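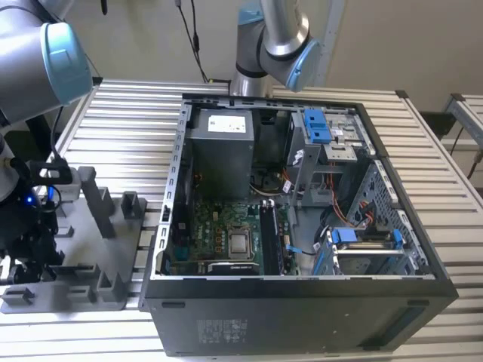 **dumlao_ultra:** What a match on Wednesday! Tarnorura were flat for an hour, then Judite Valente moved inside from the left and Jokport couldn't get near her. Caught both goals – and that second one, wow!

**BackPostBeryl:** Loved it too, but she isn't a winger anymore. Play her behind the striker every week.

**adside_end:** Disagree. She gets space inside because she starts wide. Put her in the middle and she's marked all night.

**BackPostBeryl:** Jokport marked her with two players and she still got the assist!

**adside_end:** Against tired legs, sure. Try it from kickoff at Dumlao.

**dumlao_ultra:** I'd happily watch either, haha. 3,884 in the ground and it sounded like triple that. Did anyone catch who took the corner before the first goal?

**pickering_b:** Number 14. Lovely delivery – she's been doing that since July.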